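5. Teaching a task in the simulator

Use this section to record demonstrations with the Catari arm in the Nallau simulator. You drive the simulated arm by remote control, either with the leader arm or with the keyboard, and the software stores the joint positions and the gripper state. The recorded set can then be used for training or replayed on a real arm.

Complete Section 4 (Connecting the leader arm) before you start. If you have no leader arm, skip steps 3 and 4 below and use the key table in Appendix B.

5.1 Before you begin

You need:
- Nallau installed and licensed on the host computer
- The Catari arm model, version matched to your firmware
- A leader arm with its own power supply
- 60 GB of free disk space for a full session

Close other programs that use the graphics card. A low display rate makes the arm hard to steer, and the delay ends up in your recordings.

CAUTION: If a real Catari arm is connected to the same host, switch off its motor power first. With Mirror Output turned on, the real arm will follow the simulated one.

5.2 Loading the workspace

1. Start Nallau and select File > Open Workspace.
2. Choose Starnstead from the list. This workspace has rough outdoor ground with a flat panel for the arm to work on.
3. Plug in the leader arm and wait until its status light is steady.
4. Select Devices > Leader > Pair. Hold the leader arm still until the message "Paired" is displayed.
5. Select Arm > Add and choose Catari. Click the panel to place the base.
6. Select View > Overhead.

Check the view before you go on. The arm, including the gripper, should be over the panel, with free space beside it for the task.
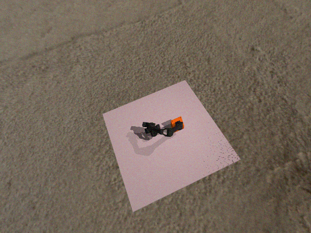

Figure 5-1. Catari arm on the panel in the Starnstead workspace. No task objects loaded.

If the arm is not fully on the panel, select Arm > Move Base and drag it by the orange base plate. Do not move the base again once you have recorded the first episode. Episodes made with different base positions cannot be stored in the same set.

NOTE: Shadows are turned on by default. They help you judge the height of the gripper when you work from the overhead view. You can turn them off under View > Lighting, but keep the same setting for the whole set if you are also recording camera images.

5.3 Recording an episode

1. Select Task > Load Objects and choose the objects for your task. For a first try, use the single block.
2. Move the leader arm to match the pose of the simulated arm as closely as you can. The pose indicator turns green when the two are close enough.
3. Press F5 to engage. The simulated arm now follows the leader.
4. Move slowly through the task once without recording, to get used to the reach.
5. Press F6 to return the arm and the objects to their start positions. Match the pose again and press F5.
6. Press the space bar to start recording.
7. Carry out the task in one smooth motion. Pause briefly before closing the gripper and again after opening it.
8. Press the space bar to stop.
9. Press K to keep the episode or X to discard it.

Repeat steps 5 to 9 until you have enough episodes. Some 20 are usually enough for picking up one block from a fixed position. Use 175 or more if the object will start in different places.

An episode stops by itself after 299 seconds. If your task takes longer than this, split it into two tasks and record them separately.

NOTE: Discard any episode in which you dropped the object, bumped the panel with the gripper or stopped to think. A long pause in the middle of a motion is learned along with everything else.

5.4 Checking and saving the set

1. Select Episodes > Review.
2. Play each episode at double speed. Episodes with missing samples are marked with a yellow bar.
3. Delete the marked episodes.
4. Select File > Save Set. Use the Auer format if you plan to replay the set on a real arm. The compact format leaves out joint speeds and can be used for training only.

5.5 If something goes wrong

The arm does not follow the leader: Press F5 again. If the pose indicator is red, match the pose first.

The arm moves in the wrong direction: The leader is set up for the opposite side. Change the setting under Devices > Leader > Mounting.

The arm shakes when held still: Raise the smoothing value one step at a time. High values add delay.

The gripper passes through the object: Object contact is turned off. Select Task > Physics > Contact, then reload the objects.

For replay on a real arm, go to Section 6.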